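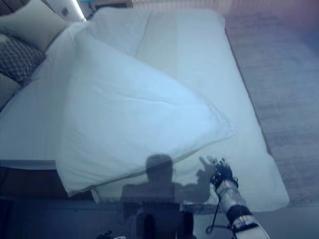
About Skurko

Skurko makes and repairs doonas, pillows and mattress toppers in Castlemaine, in central Victoria. We sell to households and to accommodation businesses, mostly small ones: bed and breakfasts, farm stays, country pubs with rooms upstairs. We also wash and refill bedding that other companies have made, provided it is worth doing.

The business was started in 2000 by Kilian Aebischer. He had come out from Switzerland to work as an upholsterer and found that people kept bringing him feather doonas they had inherited or carried over in their luggage, asking whether anything could be done with them. Usually something could. The first workroom was a rented shed behind a hardware store, with a sewing machine, a set of scales and a filling box Kilian built himself out of plywood and flyscreen. The box is still in the building and we still use it for cot doonas.

For the first few years nearly all the work was repair. New bedding came later, after customers whose old covers had perished asked for a new one with the old filling put back. Making a cover from scratch is most of the work in making a doona, so from there it was a short step to selling complete ones.

We moved to the current premises when the hardware store changed hands. The building was a produce store and has a high roof, thick walls and a loading door on the lane. The front room is the shop. Behind it are the cutting and sewing room, the filling room, which is kept closed while work is going on, and the wash house at the back.

What we make

There are three ranges. They differ in filling and in how the cover is sewn. All three come in the standard Australian bed sizes, and we cut to other sizes on request at no extra charge for the cutting. You pay for the additional cloth and fill.

Stenent is the wool range. The wool is carded into a flat batt and stitched through the cover so that it stays put. It is heavier than down and suits people who feel the cold in the early morning or get too hot under a synthetic doona. Most of our local customers buy Stenent. It comes in a summer and a winter weight, and the two can be joined with ties for very cold rooms.

Oksanen is the down and feather range. The covers are closely woven and have walls sewn inside them, so the filling sits in separate boxes and can't travel to the foot of the bed. These take the longest to make. They can be emptied, washed and topped up, and we ask customers to think of them as something to be serviced every so often, in the way you would a good pair of boots.

Grusetti is made for accommodation. It has a washable synthetic fill, doubled seams and a plain border with a tape loop at each corner for the cover. We introduced it after several B&B owners told us they loved the wool but could not manage it through a commercial laundry. It is the only range that can go into an ordinary large washing machine and dryer, and it is the cheapest of the three.

Pillows are available in all the same fillings. We make them in low, medium and high, and every pillow has a zip in the inner case so the height can be changed at home. If you have bought a pillow from us and it's too full, take some out and keep it in a bag. If it's not full enough, bring it in and we will add some while you wait.
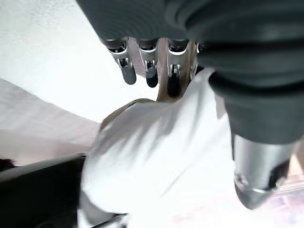 Fingertips above white cloth

Repairs and refilling

Repair is still a large part of the business and we intend to keep it that way. Bring the item in unwashed, or send it to us in a cotton bag. Please don't vacuum pack it for posting, as the filling can be slow to recover and it makes it harder for us to judge what condition it was in.

When a doona arrives it is weighed, given a tag and opened at one end seam. We check the filling by hand and then ring you with a quote. There are usually two options. The first is to keep the cover, mend it and top up the filling. The second is to move the filling into a new cover. If neither is worth the money we will tell you so, and the only cost is return postage. Some old feather is simply finished. It goes to dust when you rub it, and no amount of washing will bring it back.

Your own filling is returned to you. We don't pool feather or wool from different customers, and each job is kept in its own bin from the time it is opened to the time it is closed. People ask about this more than anything else, so it is worth putting in writing.

We can't repair electric blankets, waterbeds, foam mattresses or anything with springs. We don't take items that have been wet and left, or that smell of mould. Bedding from homes with a current bedbug problem must be treated before it comes through the door — please be frank with us on the phone and we can suggest how to go about it.

Turnaround is longest in autumn, when everybody pulls the winter doona out of the cupboard and finds the hole in it. September is a much better time. The weather is turning, the winter bedding is coming off anyway, and it can sit with us for a while without being missed.

Care advice

Most of the damage we see comes from a few ordinary causes. The main one is storage in plastic. Wool and down both hold a little moisture, and sealed in a plastic bag on top of a wardrobe they will go musty. A pillowcase or an old sheet is a better wrapping. The second is sun. An hour or so on the line on a mild day is good for any doona, but a full summer afternoon on a hot railing weakens the cloth, and it will split along the folds a year or two later with no obvious reason.

Use a doona cover, wash it often, and you'll rarely need to wash what's inside. Spot clean spills with cool water and a little wool wash, pushing the filling away from the area first. Shake the doona when you make the bed. Turn it end for end when you change the linen, so the same end isn't under everyone's chin all year.

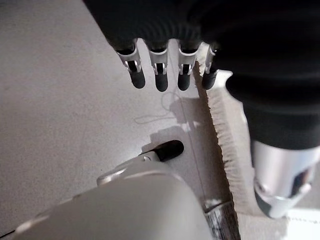
Pillows wear out sooner than doonas and people keep them for far too long. Fold yours in half on a table and let go. A feather pillow that stays folded needs new filling. Wool pillows flatten more evenly, and can often be improved by opening the zip and teasing the wool apart with your fingers. We have a sheet on this at the counter and will post one to anybody who asks for it.

Materials

The wool comes from growers in western Victoria and is scoured and carded before it gets to us. Down and feather are imported and we buy only from suppliers who can show us paperwork for each bale. We don't buy live-plucked down. The synthetic fill in Grusetti is bought in on rolls and cut here.

Cover cloth is cotton, in white or natural. We tried a range of coloured covers at one stage and ended up selling most of them at a discount. Under a doona cover it makes no difference to anyone, and with white you can see at once if a seam has begun to leak or a stain has been missed.

Offcuts of wool go to a local grower for mulch and weed matting. Cotton offcuts are bagged and left by the lane door for anyone who wants rags. Help yourself, but please leave the bags shut if it's windy.

The people

Kilian still does the assessing and most of the down filling. He has cut back his time in the shop, so if you want to speak to him in particular, ring first. There are four of us on the sewing and cutting side, and everyone takes a turn at the counter. New staff start in the wash house, move on to pillows, and sew box walls once they've been here long enough to do it without swearing at the machine.

We take a work experience student from the secondary college most years. Students make a cushion from start to finish and take it home. Enquiries should come through the school.

Accommodation customers

If you run a place with guest rooms, we're happy to come and look at the beds before you order. Room temperature matters more than most owners expect, and the right weight for a stone cottage will be too much for an upstairs room with a tin roof. We keep a record of what each property has bought, with sizes and weights, so a replacement will match what you already have. Sample pillows can be borrowed for a fortnight.

Accounts are available after the first order. Grusetti items are normally kept in stock in queen and king single. Everything else is made to order.

Visiting

The shop is open on weekday mornings and afternoons, with a break for lunch, and by appointment at other times. There is a ramp at the side door. Parking in the lane is for loading only, and the neighbours need to get their trailer through, so please use the street if you plan to stay and look around.

Dogs are welcome in the shop but can't go past the counter. If you're bringing a king-size item and would like a hand with it, toot at the loading door and one of us will come out.

Prices, postage and current repair waiting times are on their own pages. This page was last updated on Dec 1, 2019.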